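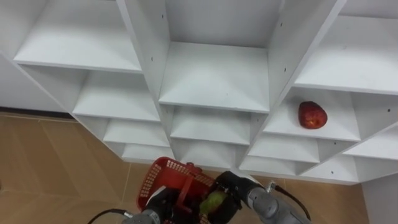 El fallo que nadie apuntó

Llevo años defendiendo que lo más bonito de la robótica se ve en las tareas tontas, las de meter fruta en una cesta, y el jueves pasado volví a casa más convencida todavía. ¡Y eso que la cosa salió mal! En Birholm, el equipo de Imke Stöcker ensaya pedidos de supermercado con dos brazos: uno sujeta la cesta, el otro va a la estantería. En un ensayo la pieza se quedó en la balda, la mano se cerró sobre aire y el programa, tan contento, dio el pedido por terminado. 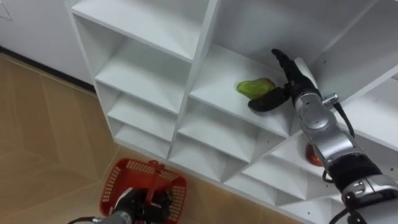

La mano derecha, abierta junto a la fruta verde; la manzana, una balda más abajo.

Fallar un agarre me parece normal – yo misma tiro peras en la frutería –, pero dar por bueno lo que no ha ocurrido es otra historia. Bello Okonkwo buscó en los registros y encontró 8 casos iguales en 50 pedidos. Todos figuraban como correctos. El sistema comprobaba que los dedos habían llegado a su posición de cierre y con eso se conformaba, sin mirar si pesaban algo más. 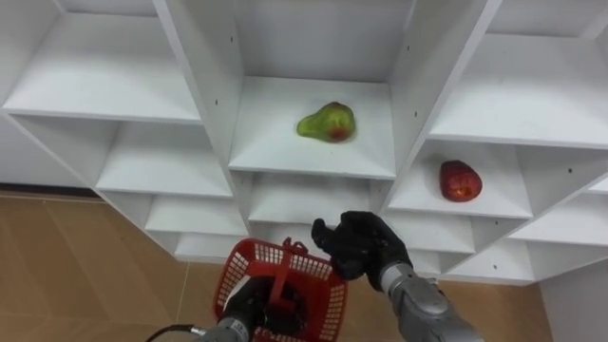

Y luego está la seguridad, que en estas charlas siempre se deja para el final. Una mano que cree llevar una pera y no la lleva se mueve con un plan equivocado, y el día que haya una persona reponiendo al lado eso me preocupa bastante más que una fruta golpeada. Binta Ibrahim propone que el brazo se pare y pida ayuda cuando la cuenta no cuadre, aunque el pedido tarde 20 segundos más. ¡Pues que tarde! Yo firmo ahora mismo, y pediría además que los fallos se publicaran junto a los vídeos buenos, con sus registros, para que los de Flurkcombe o cualquier otro taller puedan aprender de ellos. Ya le he escrito a Imke para volver cuando tengan la parada montada.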